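# Sorting, Matching and Staying Seated: Home Use of Picture Puzzles by Children Aged Five to Eight
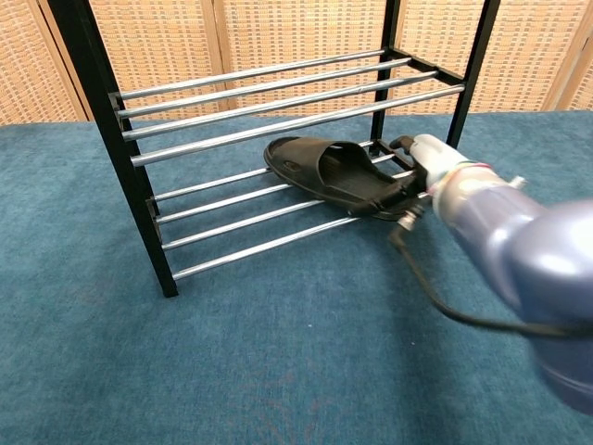
**Figure 1.** Two-tier rack on carpet, viewed from slightly above.

## 4. Home study

### 4.1 Families and materials

The school study in Section 3 told us how children work on a puzzle when an adult has set the table, chosen the time and taken away other toys. It told us little about what happens when the same puzzle goes home. The home study was planned to fill that gap. Seventy families were asked to keep one boxed puzzle in the house through October and to write down what was done with it.

Families were found through two primary schools in Avdale. A letter went home in school bags, and parents who wanted to take part returned a slip to the class teacher. We took the first 70 slips that met two conditions: the child had to be between five and eight years old, and the family could not already own a puzzle from the same series. Siblings were welcome to join in, but the diary was kept for one child only.

Each family received the Geltuto farm puzzle, a floor puzzle with large card pieces and a printed poster of the finished picture. The poster is folded inside the lid. We chose this puzzle over the river map used in the school study for a simple reason of difficulty. Children under six in the school study often stopped at the edge pieces of the river map and did not return to it. The farm picture has strong blocks of color and a clear outline for each animal, so a child can begin almost anywhere.

The pieces were checked before the boxes went out. Cinzia Fontana packed and sealed all of the boxes, and each seal was signed. Parents were told they could ask for a replacement if a piece was lost. They were also told that losing a piece was a normal part of the study and should be written in the diary like anything else.

### 4.2 The diary

The diary was a stapled booklet with one page for each session. A session was defined as any time the child opened the box, even if no pieces were joined. Parents wrote the start time, the end time, who was present, where the puzzle was laid out and how the session ended. A blank area at the bottom of the page was left for anything they wished to add.

We had first drafted a longer form with rating scales for mood and attention. Sofia Godinho tried this with a small group of parents before the study began and found that most of the scales were filled in at the end of the week from memory. The short form replaced it. It gives less detail, but parents filled it in on the day, and we judged this more useful.

The question on how the session ended had five printed answers: the puzzle was finished, the child chose to stop, an adult stopped the session, another child interrupted, or something else. Parents circled one. Where more than one was circled, we used the written note to decide, and where there was no note we coded the session as "something else."

### 4.3 Coding of the notes

Two coders read every diary. The notes were sorted under headings that had been agreed after reading a first batch of 10 diaries. The headings were place, poster, help, talk, storage and return. A single note could fall under more than one heading. When the coders disagreed, they read the page again together, and the result of that reading was kept.

The heading "return" needs a short explanation. It was used for any session in which the child went back to a puzzle that had been left partly built. We separated this from starting over because the school study could not show it at all. In the classrooms, each puzzle was broken up and boxed at the end of the period.

### 4.4 Results

#### Place

Most sessions were held on the floor. Living rooms were the usual choice, followed by the child's bedroom. Kitchen tables were used by a smaller number of families and almost always in the early evening, when a parent was cooking nearby. Several parents wrote that the farm puzzle was too wide for their table once the border was complete and had to be moved down to the floor, which tended to end the session.

Floor surface came up more often than we expected. Parents with deep carpet reported that joined pieces lifted or came apart when the child leaned on them. Some put a sheet of cardboard or a tray under the puzzle. Families that did this were also more likely to leave a half-built puzzle out overnight, since it could be slid under a bed or sofa. The school study used hard floors and low tables throughout, so this was not a factor there.

#### Use of the poster

The poster was used in three ways. Younger children mostly laid it flat beside the puzzle and placed pieces directly on top of the matching part of the picture before moving them across. Older children looked at it now and then, usually when they were stuck on sky or grass. A third group put it on the wall and did not look at it while building.

The first of these was not seen in the school study, where the picture was fixed to an easel. Children in the home study seem to have come to it without being shown. It slowed them down, but the sessions in which it was recorded were less likely to end with the child choosing to stop. We return to this in Section 5.

#### Help

Adults were present for most sessions in the first week and for far fewer by the last. The kind of help changed as well. Early notes describe turning pieces face up, finding corners and holding the border straight. Later notes describe being called over to look at a finished animal, or being asked for one missing piece.

Older siblings were a mixed help. In some diaries a brother or sister worked alongside the child and the session ran longer. In others the sibling took over the border and the younger child left. One parent solved this by giving the older child the barn and the younger child the animals, and wrote that this kept both of them busy until supper.

#### Storage

We had asked nothing about storage, but parents wrote about it freely. The box was kept on a bookshelf, in a toy chest, on top of a wardrobe or wherever it had last been put down. Where it was kept at the child's height, more sessions were started by the child. Where it was kept high up, nearly all sessions were started by an adult.

This agrees with an earlier report from the Groselura play library, where boxes moved from a tall cupboard to open shelving were borrowed more often by the youngest members. The library report does not separate puzzles from board games, so the comparison is a loose one.

Lost pieces were reported by eight families. In every case the child kept using the puzzle. Two of these families asked for a replacement piece. One cut a substitute from a cereal box and colored it with crayon - the child preferred it and would place it last.

#### Return

Going back to a half-built puzzle was common at home. It happened mostly the next morning, before school, and these sessions were short. Parents described children in nightclothes putting in a few pieces before breakfast. Because the sessions were short, they add little to the total time spent on the puzzle, but they account for a large share of the sessions that children began without being asked.

Children who had made at least one return session were more likely to finish the puzzle during the month. We cannot say from the diaries that leaving the puzzle out was the cause. Families with space to leave it out may differ in other ways, and a child who is keen to finish may also be the child who asks for it to be left alone.

### 4.5 Limits of the home study

The diaries were kept by parents, and some sessions will have been missed. This is most likely for sessions started by the child in a bedroom. If so, our figures for sessions started by adults are too high by comparison, although we have no way of checking by how much.

All of the families had volunteered. They may have been more interested in puzzles than other families with children at the same schools. They also knew that the diary would be read. A few wrote notes that were plainly meant for us, with thanks or apologies, and these were left out of the coding.

Only one puzzle was used. The farm picture is easy to divide into parts, and it is possible that a puzzle with a single large image would give a different pattern, especially for the way the poster was used. The sorting method proposed by Sotiropoulos, in which puzzles are ranked by the number of separate objects shown and not by the number of pieces, would be a sensible way to choose materials for a follow-up.

Finally, the month included a school break. Sessions were longer during the break and started later in the day. We kept these sessions in the analysis because they were part of ordinary family life, but results for time of day should be read with this in mind.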